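Re: [grocery-ops] Click and collect at the smaller Vulell stores

Hello all,

Thank you for the answers to my first question. I was away from the list for some days and I read everything now in one go. I will answer to the part that concerns us most, and then I have a new question at the end.

An earlier message in this thread said:

> We tried collection points in small stores two years ago and stopped
> it after one winter. The orders were there, but the picking was done
> by the same people who stand at the checkout. When the store was
> busy, the orders were late, and when the orders were on time, the
> line at the checkout was long. If Vulell has not planned separate
> hours for picking, I would be very careful.
>
> Also please check what happens with frozen goods. Our customers came
> two or three hours after the time they had chosen.

This is a fair warning and I have passed it to my colleagues. Let me explain how we work at present, so that you can judge better if we have the same problem.

Vulell has 5 stores in the pilot. The biggest one is in Dastcombe, near the ring road, and the other 4 are neighborhood stores with a small back room. In November we started with Dastcombe only. The order list closes at nine in the evening, and the picking is done between five and seven in the morning, before the doors open. For this we use two employees who do not work at the checkout on the same day. So the conflict that is described above did not appear in Dastcombe, but I must admit that in the small stores we do not have enough staff for this model.
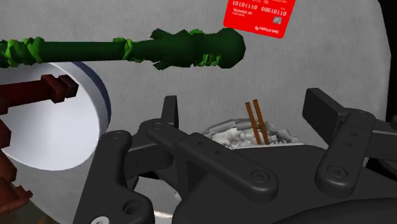 Posted to grocery-ops by: Operations desk, Vulell
April 2025 | Filed under: Stores and fulfillment

For the small stores we are now comparing two solutions. In the first one, everything is picked in Dastcombe and a van brings the finished crates to the neighborhood stores before ten. In the second one, each store picks its own orders, but the number of orders per day is limited and the customer sees only the time windows which are still free.

The first solution is easier to control. The assortment in Dastcombe is larger, so we have fewer missing items, and the customer in the small store can order things which that store does not carry. Against it is the cost of the van, which we rent from Prullton by the month, whether it is full or not. In the last full month we had 343 collection orders for the small stores and 602 for Dastcombe itself. With such numbers the van drives half empty on most mornings.

The second solution costs almost nothing at the beginning, but the limit makes the customers angry. We have already received complaints that the Saturday-type shopping, I mean the big basket for the whole family, is never possible because the windows are gone by noon of the day before.

About frozen goods: we had the same experience with late customers. Our rule now is that the frozen part stays in the store freezer in a bag with the order number, and the employee brings it only when the customer is standing at the counter. It takes one more walk, but we throw away much less. I would recommend it to everyone.

My new question is about the software. We use Ahuja for the order lists, and it can show substitutions to the customer only after the picking is finished. For bread and fresh fruit this is too late, and many people refuse the replacement at the counter. Does anyone on this list ask the customer about substitutions already at the moment of ordering? I would like to know if the customers really fill it in, or if they skip this step, and how you handle the price difference when the replacement is more expensive.

If you prefer to answer me privately because of the figures, this is also fine. I will then write a short overview for the list without company names.

With kind regards from Dastcombe,
Operations desk, Vulell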